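Visit report: open afternoon at the Dakus robot workshop, Plirnorau

A group of us from the regional safety reps' network went to Plirnorau on 21 November 2023 to see how a small firm runs its two-arm robot cells day to day. The visit was meant to deal with rules and housekeeping more than with the machines themselves, and most of the afternoon was spent on paper, signs and shelves. These notes are for members who could not come. The slides will be sent round separately once Dakus has cleared them.

Arrival and induction

Dakus has the ground floor of a former printing works behind the bus depot. Parking is poor and two of our party ended up at the supermarket. Everyone signs in at a desk by the goods door, reads one side of A4 and signs it again. The sheet covers fire exits, where visitors may stand, what to do with loose scarves and lanyards, and who may touch a control. The answer to the last one is short: only the person whose name is on the card hanging by that cell.

Tudor Gavrilă looks after operations and safety and took us round. He came to the job from a packaging line and does not use much jargon. He told us that the firm had 49 written rules two years ago and that staff could remember perhaps a handful of them. The current set fits on the back of a door. The longer document still exists for the insurer and for new starters, but the door is what people work from.

What is on the door

I copied down as much as I could. The wording is theirs.

One person holds the card. If you leave the cell, hang the card back up.
Look at the floor of the cell before you enable the arms.
Hands out before power on. Say it aloud if someone is with you.
Check the cables through the full reach of both arms at the start of each shift.
Stop first, then reach in.
Write down anything odd, even if it went away.
If you change the task, do the sheet again.

There was some discussion about "say it aloud". One of our members felt it would die out within a month in her workplace. Gavrilă said it had nearly done so at Dakus and had come back after supervisors were asked to do it themselves. During our visit I heard it said at two cells.

Risk assessment by task

The part I found most useful was how they handle risk assessment. A lot of sites assess the machine once, file the result and leave it. Dakus keeps one sheet for the cell and a separate one for each task done in it. Folding a towel and handling a screwdriver use the same arms but do not carry the same hazards, so they do not share a sheet.

The task sheet is a single page with boxes for the objects used, the furthest reach expected, the speed setting, what could be dropped or thrown, and what could get caught. There is a box for "what is left in the cell from the last job", and it has to be filled in even when the answer is nothing. The sheets are numbered and we were shown number 271, for cloth handling. It had been revised in March and the old version was clipped behind it with the changes marked in pen.

Cloth sounds harmless, and several of us said so. The sheet lists three concerns all the same: fabric drawn into a joint, fabric hiding a hard object, and a person reaching in to straighten it while the arms are live. Gavrilă said the last of these is the one he worries about. People who would never put a hand near a blade will tug at a shirt without thinking.

We asked whether slow, light arms need this much paper. His view was that a light arm can still trap a finger against a fixed surface, and that staff who get used to bending a rule at a small machine will bend it at a big one. I am not sure everyone in the group agreed, but it was a fair answer.

Cables

We spent longer on cables than I expected. Each arm has cable running along the outside, with slack so that the joints can move. Too little slack and the cable pulls at its connector, too much and it can catch on the work or the other arm. The rule is to move each arm slowly through its reach and watch the loops. If a tie has gone, it is replaced before the shift begins.

Ties are kept in a tub beside the cell so there is no excuse for leaving one. Wunov, who supply some of the training, advise marking the cable where it should sit under each tie. Dakus has started this on its newer cells and intends to do the rest as they come up for service.

Housekeeping

The rule about looking at the floor of the cell led to the longest argument of the day. Dakus separates "set" items, which belong to a task and are named on its sheet, from "stray" items, which are not. A stray item should come out before the arms are enabled. Crumbs and specks are treated as a cleaning matter and dealt with at the end of the session unless the sheet says otherwise.

One member thought this too lax. Small debris gets into things, he said, and a surface that is never quite clean trains people not to look at it. Another pointed out that a rule demanding a spotless floor each time would be ignored by Wednesday. Gavrilă listened to both and said the end-of-session sweep was the weak point in their own checks. In their last internal audit it was the item most often left unsigned. They are considering moving it to the start of the next session, so that the person who needs the clean floor is the one who checks it.

I would add that the category of stray items needs somebody to own it. Electronics in particular can stay where they are for a long time when each person assumes they belong to the next task. It would help to have a tray with a label next to every cell. Dakus has trays at some cells and not at others.

Records and near misses

The near-miss book is a paper one. They tried an app and reports fell away, so they went back. Entries are short and unsigned if the writer prefers. We were allowed to read a few pages. Most concerned cables, dropped objects and people leaning over the rail to see better. Each entry has a reply written under it, usually within the week.

Maintenance is logged by running time. There is a light check every 640 hours and a full one at 2000 hours, when joints, fixings and emergency stops are gone through with a second person present. The stops are also pressed every morning. These intervals are the firm's own – members should follow the manual for whatever they have on site.

At the cells

The last part was spent watching the cloth task under sheet 271. We stood behind the line on the floor and kept our bags behind us, as asked. Both arms are fixed to a rail along the front and work inwards over a wooden floor, with walls on three sides.

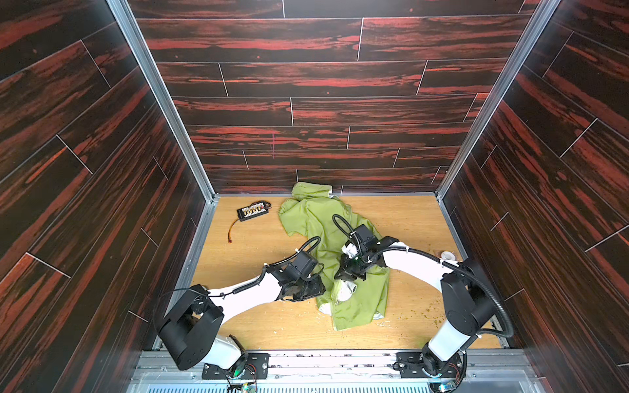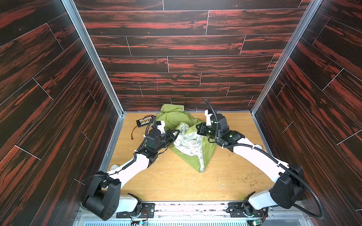

Two-arm cell at Dakus, Plirnorau: both arms at work on green fabric. The small black circuit board on the left of the floor is the kind of item our housekeeping discussion was about.

Questions at the end

Tea was in the canteen, and the questions went on for a good half hour. Someone asked about lone working. Dakus allows it in the daytime if a second person is within calling distance, and does not allow it after six. Another question was about agency staff, who get the same induction and may not hold a card in their first week. The answer on noise was that they have measured it and it is low, though the compressor room next door is another matter.

Our host at Zoëga, where we go next, has asked for a copy of the door rules so that the two sites can be compared. Dakus has agreed. Members who want a blank task sheet should write to the network office and say which kind of machine it is for. Please bring flat shoes to the next visit – the floor there is open grating in places.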